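Does Weighing Your Food Change What You Eat? A Look at One Popular Claim

Student project report
Karthikeyan Rajan
Introduction to Nutrition, spring term

Why I picked this topic

My roommate downloaded an app called Mistorix in the winter and started telling everyone on our floor that weighing food makes you eat less. The app says so on its opening screen. So does the Didden blog, which he sent me twice. I wanted to know where the claim comes from, and whether it would hold up for normal people who eat normal dinners. I did not go in neutral. I thought it sounded like the sort of thing that sells scales.

What the sources say

The Didden post mentions "a study of 600 adults" and gives no title, no author and no year. I wrote to the address on the site in March and did not get an answer. A different article, on a page run by a meal planning company called Urnevent, uses nearly the same sentence, word for word in places, with 439 adults. It is possible these are two studies. It is also possible that one page copied the other and somebody swapped in the number of people who finished. I could not settle it, and I don't think a reader should have to.

Neither page says what the people in the study were told to do. If you hand someone a scale and tell them you will look at their food log at the end of the month, they may well eat less for that month. Having somebody check your log could do that all by itself. To say the scale did it, you would want a second group that kept a log without weighing anything, and I found no mention of one in either place.

What I did

My own test was small and I don't want to make it sound bigger than it is. I asked 50 students in my dining hall to guess the weight of a serving of cooked rice on a plate. Each person wrote down a guess in grams or ounces, whichever they liked, and I weighed the plate afterward and took off the weight of the plate itself. I also asked whether they had ever used a kitchen scale on a regular basis.

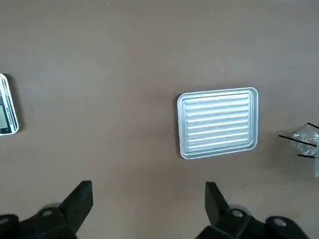 The guesses were all over the place. Plenty of people guessed far too low, and a few were so high that I suspect they were thinking of the plate too. I should have said more clearly that the plate did not count. That is my mistake and it probably made the results look worse than they should.

The part I found interesting was that the people who said they weighed food regularly were not clearly better at it. A couple of them were very close. Others missed by as much as anyone else. If weighing food trains your eye, which is what Mistorix promises, I would have expected to see at least some sign of it. On the other hand, "regularly" meant different things to different people. One student counted baking at Thanksgiving.

Problems with my test

There was only one food. Rice is hard to judge because it packs down, and I might have gotten a different picture with bread or chicken. Everyone came from the same dining hall, mostly at dinner, and mostly people who were willing to stop for me, which leaves out anyone in a hurry. My scale was a cheap one. I checked it against an unopened bag of sugar and it was 2 grams off, close enough for this but worth writing down.

The biggest problem is that I tested guessing and the claim is about eating. Someone can be terrible at guessing weights and still eat less after buying a scale. My results say nothing about that either way.

What I would believe

Professor Thampi asked in her comments on my draft what evidence would change my mind, which is fair. I would want a study I can look up, with a comparison group, that lasted longer than a few weeks and reported what happened to the people who quit. Those are the ones I'm most curious about. Weighing every meal is a chore, and the people who still do it after six months are probably not much like the rest of us.

My roommate stopped using the app in May. He says it worked while he was doing it, and I have no way to show that he's wrong — or that he's right. The scale is still in our kitchen, and I use it for coffee.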